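4.2 Translation of Graphics Calls

Applications built for a phone runtime issue drawing commands through a library that the desktop host does not provide. Indotar, the compatibility layer evaluated in this paper, handles this by intercepting each call at the library boundary and rewriting it for the host driver. The guest application is not modified and needs no special permissions. Earlier layers such as Gallo took a different route and emulated the graphics device itself, with a full copy of the command buffer made on every frame.

Most calls have a direct equivalent on the host and are passed through after their handles have been remapped. The remainder fall into two groups. Calls in the first group differ only in default values, and a static table of 300 entries covers them. Calls in the second group depend on state set earlier in the same context, so the layer has to keep a shadow copy of that state and consult it before emitting anything. Texture uploads in compressed formats are the most expensive members of this group – the host driver often lacks the format, and the data must be unpacked on the CPU.
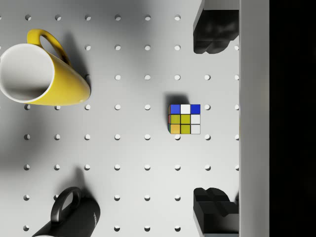 Figure 3. Rendered scene.

To limit this cost, unpacked textures are stored in a cache keyed by a hash of the compressed data. The cache holds 4000 entries and evicts the least recently used. We chose the limit after profiling Favevora, a map viewer that requests many small tiles while the user pans. With a limit of 2000 entries the viewer evicted tiles that it requested again shortly afterward, and panning was visibly uneven. Raising the limit removed the repeated unpacking at the price of higher memory use on the host.

Shader programs are handled separately. Source code is parsed and rewritten at load time, and the result is saved to disk so that later launches can skip the step. We found 17 shaders in our test set that the parser rejected, all of them using a vendor extension with no counterpart on the host. The layer replaces the extension with a slower sequence of standard operations, following a method suggested by Marjatta Riihimäki for the Daza runtime. The replacement is applied per shader, and a program that mixes affected and unaffected shaders is slowed only where the extension was used.

Window resizing is not covered by the translation described above. Phone applications commonly assume a fixed surface size, and the handling of resize events is left to Section 4.3.

Last updated: June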